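홈 | 공방 소식 | 회의록 | 이용 안내 | 자료실 | 로그인

스투브빌(Stuvville) 공동작업실 4월 이용자 모임 회의록

장소: 작업실 안쪽 긴 나무 테이블 옆
시작: 오후 4시
진행: 엘다나 데게파(Eldana Degefa)
기록: 부펜드라 바시슈트(Bhupendra Vashisht)
참석: 평소 작업실을 쓰시는 분들, 그리고 이번 달에 새로 들어오신 두 분

1. 여는 이야기

다들 바쁘신 와중에 시간 맞춰 와 주셔서 고맙다는 인사로 시작했습니다. 엘다나 님이 집에서 구워 온 생강 과자를 돌리셨고, 그 바람에 첫 안건으로 들어가기까지 약 30분이 걸렸는데, 새로 오신 분들과 인사를 나누는 자리도 겸했으니 기록자로서는 잘 쓴 시간이라고 적어 두고 싶습니다. 새로 오신 분 가운데 한 분은 나무 숟가락을 깎으시고, 한 분은 아직 무엇을 만들지 정하지 못했지만 일단 나무 냄새가 좋아서 오셨다고 합니다. 환영합니다! 두 분 모두 사물함 열쇠를 받으셨고, 문 안쪽에 이름을 직접 써서 붙이시면 됩니다.

지난 모임 회의록은 두 군데를 고쳐서 확정했습니다. 사포 보관 위치를 "창가"라고 적었는데 "개수대 옆"이 맞고, 바닥 청소를 "매주" 한다고 적었는데 우리가 합의한 것은 "각자 작업이 끝날 때마다"였습니다. 적은 사람이 저라서 드릴 말씀이 없습니다. 죄송합니다.

2. 긴 나무 테이블 상판 관리

오늘 가장 오래 이야기한 안건입니다. 엘다나 님이 먼저 설명해 주셨습니다. 긴 테이블은 우리 작업실에서 제일 많이 쓰는 자리이고, 조립도 하고 도면도 펴고 가끔은 도시락도 먹는 곳이라 누구 한 사람의 자리라고 하기가 어렵다 보니 손질도 서로 미루게 된다는 말씀이었습니다. 모두 고개를 끄덕였고, 저도 많이 끄덕였습니다.

오일을 다시 먹이는 일부터 정했습니다. 지난번에 쓰고 남은 토마노(Tomano) 오일은 뚜껑이 제대로 닫히지 않은 채 겨울을 나서 윗부분이 굳어 버렸습니다. 아까워서 체에 걸러 쓰자는 의견도 나왔지만, 얼룩이 지면 다시 갈아 내야 하니 새로 사기로 했습니다. 용량을 두고는 큰 통을 사서 오래 쓰자는 쪽과 작은 통을 사서 빨리 비우자는 쪽이 꽤 팽팽했는데, 결국 500밀리리터짜리 한 통을 사는 것으로 마무리되었습니다. 남은 오일은 작은 유리병에 옮기고 병에 개봉한 달을 적어 둡니다.

바르는 방법에 대해서도 한참 이야기가 오갔습니다. 정리하면 다음과 같습니다.

- 바르기 전날 저녁에 테이블 위 물건을 모두 각자 사물함이나 선반으로 옮깁니다.
- 결 방향으로 고운 사포를 가볍게 한 번 지나가고, 마른 천으로 먼지를 닦습니다.
- 오일은 얇게 바르고, 스며들지 않고 남은 것은 깨끗한 천으로 닦아 냅니다.
- 쓴 천은 뭉쳐 두지 말고 물에 적셔 뚜껑 있는 금속 통에 넣습니다. 기름 먹은 천은 저절로 열이 오를 수 있으니 꼭 부탁드립니다.
- 다음 날 아침까지는 테이블을 쓰지 않습니다.

숟가락 깎으시는 분이 테이블 위에서 바로 먹는 사람도 있는데 괜찮으냐고 물으셨습니다. 좋은 질문이었습니다. 완전히 굳을 때까지는 음식을 상판에 바로 올리지 말고, 그 뒤에도 접시나 그릇을 받치는 것으로 하자고 정했습니다. 도시락을 못 먹게 하자는 말은 아무도 꺼내지 않았고, 저도 반가웠습니다.

뜨거운 인두나 글루건을 상판에 바로 내려놓는 문제도 다시 나왔습니다. 받침 타일이 개수대 아래에 쌓여 있으니 하나씩 가져다 쓰시고, 쓰고 나면 제자리에 꽂아 주세요. 타일이 무거워서 귀찮다는 솔직한 의견이 있어서, 코르크판을 타일 크기로 잘라 만들어 보자는 이야기도 했습니다만, 코르크가 글루건 심의 열을 얼마나 견딜지 다들 자신이 없어서 우선은 타일로 갑니다.

3. 벽 선반

빅스트룀(Wikström) 선반 건입니다. 지난 모임에서 벽 한쪽에 선반을 달기로 했고, 그사이 부펜드라(저)가 벽을 재 왔습니다. 문틀에서 전기 배선함까지 쓸 수 있는 폭이 196센티미터입니다. 엘다나 님은 2미터가 넘을 줄 알고 계셨다고 해서 줄자를 들고 같이 가서 다시 재 보았는데 역시 같은 숫자가 나왔습니다. 그래서 처음에 골랐던 긴 선반은 포기하고, 짧은 것 두 개를 나란히 다는 쪽으로 바꾸었습니다. 가운데 생기는 틈은 긴 자를 세워 두는 자리로 쓰면 딱 좋겠다는 말이 나와 모두 기분 좋게 동의했습니다.

선반에 무엇을 올릴지는 의견이 여러 갈래였습니다. 클램프를 올리자는 분, 무거운 것은 떨어지면 위험하니 가벼운 것만 올리자는 분, 화분을 하나쯤 놓자는 분이 계셨습니다. 오래 이야기한 끝에 아래 칸에는 접착제와 붓, 위 칸에는 종이류와 도면 통을 두기로 했습니다. 클램프는 지금처럼 벽걸이에 겁니다. 화분은 물을 줄 사람이 나타나면 다시 이야기하기로 했는데, 회의가 끝나고 나가면서 두 분이 서로 물을 주겠다고 하시는 것을 들었으니 다음 모임 안건에 올려 두겠습니다.

다는 날에는 드릴 소리가 꽤 날 테니 조용한 작업을 하실 분들은 미리 알림판을 봐 주세요. 벽 재질이 위아래가 달라서 앵커를 두 종류 준비해야 하는데, 이 부분은 엘다나 님이 맡아 주시기로 했습니다. 혹시 집에 남는 앵커가 있으면 가져와 달라고 하십니다.

4. 그릇과 컵 이야기

얼마 전부터 우리 작업실에 그릇이 늘고 있습니다. 나사를 잠깐 담아 두려고 가져온 것, 접착제를 개려고 가져온 것, 커피를 마시려고 가져온 것이 서로 섞여서, 어느 것이 먹는 데 쓰는 것이고 어느 것이 작업에 쓰는 것인지 알 수 없게 되었다는 걱정이 나왔습니다. 엘다나 님이 지난달에 아무 생각 없이 차를 따랐다가 바닥에 톱밥이 떠오르는 것을 보고 그대로 버리셨다는 경험담을 들려주셔서 다들 크게 웃었지만, 접착제였으면 웃을 일이 아니었겠다 싶어서 곧 진지해졌습니다.

그래서 이렇게 정했습니다. 먹고 마시는 그릇은 개수대 위 찬장에만 두고, 작업용 그릇은 바닥에 유성 펜으로 동그라미를 그립니다. 동그라미가 있는 그릇은 아무리 깨끗해 보여도 먹는 데 쓰지 않습니다. 반대로 찬장의 그릇이 아쉬워서 작업에 한 번이라도 썼다면 그 순간부터 작업용이 되는 것이니, 펜으로 동그라미를 그려서 작업대 쪽으로 옮겨 주세요. 조금 매정한 규칙이지만 간단해서 좋다는 의견이 많았습니다.

루나리(Lunari) 그릇 세트를 작업실에 주시겠다는 분이 계셨습니다. 이사하면서 쓰지 않게 되었다고 하시는데, 마음은 정말 고맙지만 지금도 찬장이 넘치는 터라 있는 것을 먼저 정리하고 나서 받기로 했습니다. 너무 서운해하지 않으셨으면 좋겠습니다. 대신 세트에 딸린 큰 쟁반은 바로 받기로 했고, 이미 오일 바를 때 쓸 천을 담아 놓자는 계획까지 나왔습니다.

주인 없는 그릇은 4월 말까지 찬장 맨 아래 칸에 모아 둡니다. 그때까지 찾아가지 않으신 것은 작업용으로 돌리겠습니다. 할머니께 받은 컵이라든가 하는 소중한 것이 섞여 있으면 안 되니까, 꼭 한번 열어 봐 주세요.

5. 테이프와 자리 표시

테이블 위에 자리를 표시하려고 붙여 둔 테이프가 그대로 남는 경우가 많습니다. 오래 붙여 두면 떼어 낼 때 끈적임이 남고, 그 위에는 오일도 제대로 먹지 않습니다. 쓰지 말자는 의견도 있었습니다만, 조립할 때 기준선을 잡는 데 테이프만큼 편한 것이 없다는 반론이 워낙 간절해서 계속 쓰되 작업이 끝나면 떼는 것으로 했습니다. 며칠 이어지는 작업이라면 테이프 위에 이름과 언제까지인지를 써 두시면 다른 분들이 피해서 쓰겠습니다.

끈적임이 남았을 때 무엇으로 지우느냐를 두고도 저마다 비법이 나왔습니다. 식용유를 조금 묻혀 문지른다는 분, 지우개로 살살 민다는 분, 드라이어로 데워서 떼면 애초에 잘 남지 않는다는 분까지 있었습니다. 기록자의 집에서는 지우개를 씁니다. 상판에는 용제를 쓰지 않기로만 정하고 나머지는 각자 편한 방법에 맡깁니다.

6. 그 밖의 이야기

- 빗자루가 또 휘었습니다. 벽에 세우지 말고 고리에 걸어 주세요. 고리는 문 뒤에 있습니다.
- 저녁에 마지막으로 나가시는 분은 환풍기를 꺼 주세요. 불은 잘 끄시는데 환풍기는 자주 잊습니다. 저도 그랬습니다.
- 자투리 나무 상자가 가득 찼습니다. 필요한 만큼 가져가시고, 손바닥보다 작은 조각은 상자에 넣지 말고 버려 주세요. 숟가락 깎으시는 분이 단단한 나무 조각은 작아도 쓸모가 있다고 하셔서 그런 것은 따로 작은 봉지에 모읍니다.
- 작업용 앞치마를 한꺼번에 세탁하자는 제안이 있었습니다. 좋다는 분이 많았지만 누구네 세탁기를 쓸지에서 이야기가 멈췄습니다. 다음에 이어서 합니다.
- 생강 과자 만드는 법을 묻는 분이 많아서 엘다나 님이 알림판에 써 붙여 주시기로 했습니다.

7. 맡은 일

엘다나 데게파: 토마노 오일 구입, 앵커 준비, 과자 만드는 법
부펜드라 바시슈트: 빅스트룀 선반 주문, 찬장 아래 칸 비우기, 유성 펜 비치
모두: 각자 그릇 확인, 테이블 위 테이프 떼기

다음 모임도 같은 자리에서 합니다. 시간은 알림판에 붙이겠습니다. 선반이 그때까지 도착하면 모임을 조금 짧게 하고 다 같이 달아 보자는 이야기가 있었으니 편한 옷차림으로 오시면 좋겠습니다.

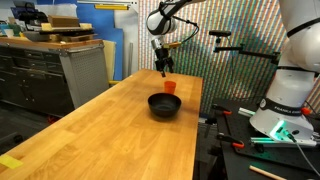
오일을 바르기 전날 저녁 정리에 대해 조금만 덧붙이겠습니다. 모임에서는 "모두 옮긴다"고만 정했는데, 작은 물건일수록 다들 괜찮겠지 하고 두고 가시기 쉬워서요. 긴 테이블에 나와 있는 검은 그릇과 그 바로 뒤의 주황빛 도는 빨간 반투명 컵도 그날은 치워 주시고, 모서리 쪽에 붙은 노란 테이프도 잊지 말고 걷어 주세요. 상판은 이어 붙인 판마다 꿀색과 호박색이 조금씩 다른데, 이 차이를 맞추겠다고 한쪽만 더 갈거나 오일을 더 바르실 필요는 없습니다. 저는 그 얼룩덜룩한 색이 참 좋습니다. 그릇과 컵을 어느 쪽으로 분류할지 헷갈리시는 분은 저에게 말씀해 주세요. 유성 펜은 제가 개수대 옆에 두겠습니다.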